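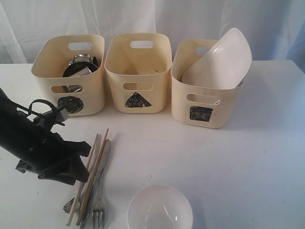
Kitchen items part-sorted into three plastic bins marked with a circle, a triangle and a square.

Shape-coded sorting is a household storage method in which bins are marked with simple shapes in place of written labels. Each shape stands for a category, such as pots, cutlery or plates, and everyone in the home is expected to remember which is which. It is used for kitchen moves, shared flats and children's chores.

Origins
The method is usually traced to a leaflet put out by the storage firm Tritier, though a Clerstead removals company, Schmieder, has also claimed it. Neither claim is well documented. Marking a box with a symbol is an old habit, and it is doubtful that anyone needed to invent it.

Practice
Open plastic bins with handle holes are the usual choice, and the shapes are often drawn by hand in black marker. Most guides suggest no more than 6 categories. Plates may be stood on edge to save room, a habit some movers discourage when the bin is shallow. Chopsticks, knives, forks and spoons generally share a bin.

Criticism
Supporters say shapes are quicker to read than words. The evidence is thin – a survey of 300 households in Meltport, often quoted, asked only whether people liked the bins. A circle offers no clue that it means pots, and a visitor putting away the dishes will have to ask. Plain labels cost the same and need no explaining.

Last edited 9/6/26

Comments

We tried this in August and lasted 2 weeks. Went back to masking tape and the word FORKS.

Works fine for my 7 year old, who can't stand reading labels. Different colours would work too, I suppose.

Is there a source for the Schmieder claim? Their brochure doesn't mention it.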